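ごはんまわりの写真置き場(6月ぶん)

台所の棚の整理と、お米の話。急いで上げてるので文章は雑です。写真すくなめ、文字おおめ。あとで足すかも。足さないかも。

クレルンデン(Clernden)の部屋のみんなへ。炊飯器まわりの道具、置き場所がばらばらすぎるという話が前から出てたので、机に並べて見直してます。炊飯器、しゃもじ、お米、豆と雑穀。だいたいそのへん。並べると意外と場所とるんですよね、この人たち。

1 炊飯器
ふた全開。内ぶたは銀色で穴のぽつぽつ、まんなかに黒い蒸気口。黒い釜に白いお米がこんもり。しゃもじは白いほう。
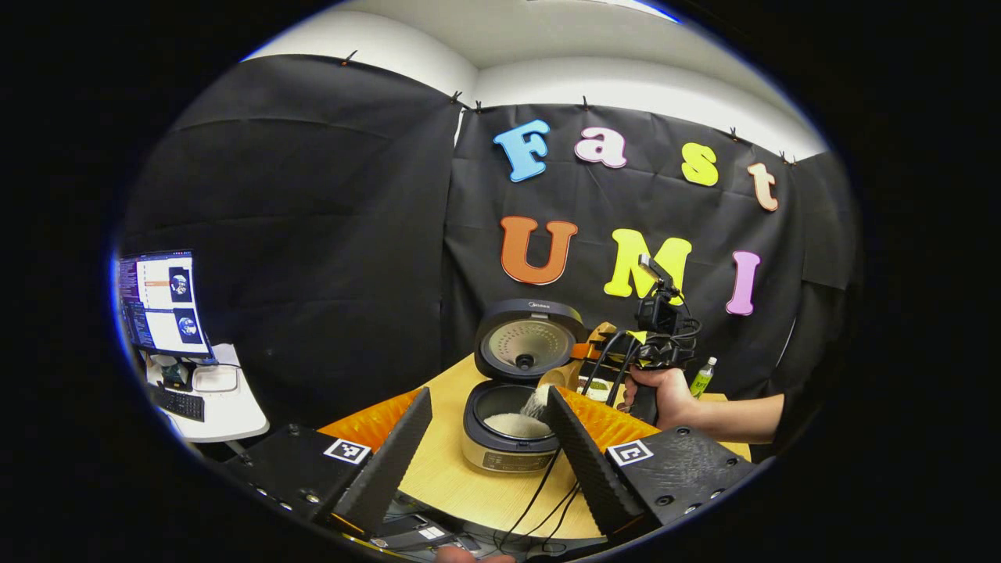 で、うちの炊き方をここに書いておきます。毎回聞かれるので。お米をはかる、さっと洗う、浸水30分。夏は冷蔵庫の水で。冬はもうちょっと長く置いてもいい。炊けたら10分とか蒸らす派もいるけど、機械が勝手に蒸らしてくれてるはずなので、わたしはすぐほぐします。底からひっくり返す感じで、切るように。ぐるぐる混ぜない。ねばる。

ふたの裏、洗ってください。ほんとに。内ぶた外して、ぬるま湯、スポンジのやわらかいほう。蒸気口のところにでんぷんの膜がたまるので、そこは綿棒。パッキンも一周拭く。拭いたあとふた閉めっぱなしにするとにおうから、しばらく開けといて。開いてても「閉め忘れ」と思って閉めないように!

保温の件。長くて夕方まで。それ以上は小分けで冷凍。ラップに平たく包んで、あら熱とれたら冷凍庫へ。丸くにぎって凍らせた人いたけど、チンしても真ん中だけ凍ってました。平たく、平たく。

2 しゃもじの話すこし
白いのと木のと両方使ってます。白いほうは普段用、洗うのがらく。木のほうは、使うまえに水でぬらす。乾いたままだと米粒がくっついて大変。洗ったら立てて乾かすこと。引き出しに寝かせるとかびます(一本だめにした)。前に通販のドリダリ(Dridari)で買った長いやつは、引き出しに入らなくて返品。はかってから買いましょう。わたしに言ってます。

ルース・カセレス(Ruth Cáceres)さんからメールいただいた件も。「木のしゃもじは油を塗ったほうがいいのか」とのこと。塗る人もいますが、うちは塗ってないです。ごはんに油のにおいがつくのがいやで。ざらざらしてきたら細かい紙やすりを軽くかけて、よく洗って、日陰で干す。それでしばらくもちます。お返事おそくなってすみません。

3 お米と雑穀
木のしゃもじ、透明な四角い容器に生のお米、奥の白い仕切り皿に緑豆と、黒っぽい紫のつぶと、うす黄色いつぶ。左にふたの開いた炊飯器。 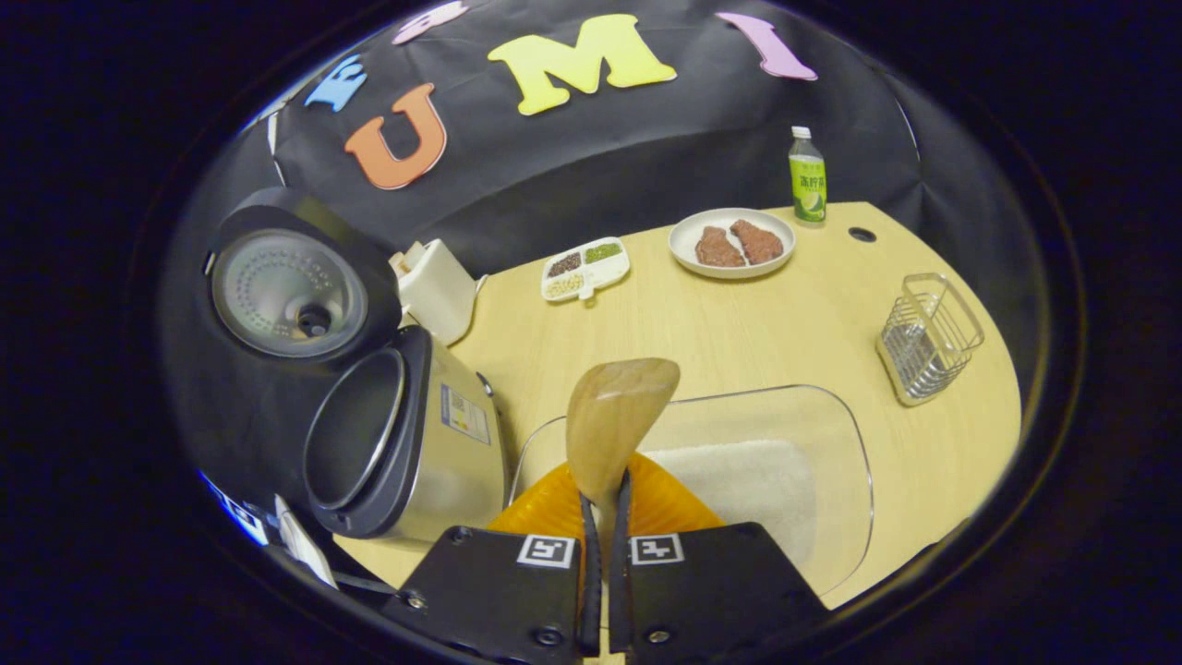 緑豆ごはん、やってみたい人むけに。お米に対してほんのひとつかみでいいです。最初から欲ばるとぼそぼそする。緑豆は洗ってそのまま入れる人と、水につけてからの人といて、わたしはつける派。朝つけて夕方炊く。塩ひとつまみ。水は豆のぶんだけちょっと足す。レシピサイトのニャウイ(Ñahui)に載ってた分量だとやわらかすぎたので、水は減らしました。好みですけど。

黒い系の雑穀は色がすごく出るので、布巾に注意。白い布巾一枚、うすむらさきになりました。ちょっときれいだったのでそのまま使ってます。

容器について。四角いのがすきです。丸いのは棚でとなりとすき間ができて、そこにほこりがたまる。四角だと詰めて置ける。透明だと残りが見えるので買い足しもわかる。ただ日があたる棚はだめ、お米は暗くてすずしいところ。うちは流しの下をやめて、いちばん下の引き出しに移しました。流しの下は湿気る。

引き出しの寸法、聞かれたのでメモ:奥行き40センチ、幅70センチ。ここに容器と計量カップと雑穀の小袋がぜんぶ入りました。袋の口はクリップ、買った月を紙テープに書いてはる。テープはスケンデッティ(Skendetti)の幅細いのが、はがしても跡が残らなくてよかった。引き出しの仕切りもそろえて、ぜんぶで2000円。レシートは箱の中です。

4 これからやること(自分用メモも兼ねて)
計量カップの定位置を決める。毎回さがしてるので。
雑穀の小袋、同じのが開いてたら先に開けたほうから使う。
炊飯器のコード、使わないときは抜いてまとめる。
お米の容器は、つぎ足すまえに一回からにして洗う。よく乾かしてから入れること、ぬれてるとかたまる。
木のしゃもじの立てるところ。いまコップに立ててるけど、コップが足りなくなってきた。

あと、おかずの棚のほうは手つかずです。缶づめの山はまた今度。棚の写真ほしい人は言ってくだい、台所にいるときに撮ります。

とりあえずここまで。米といでくる。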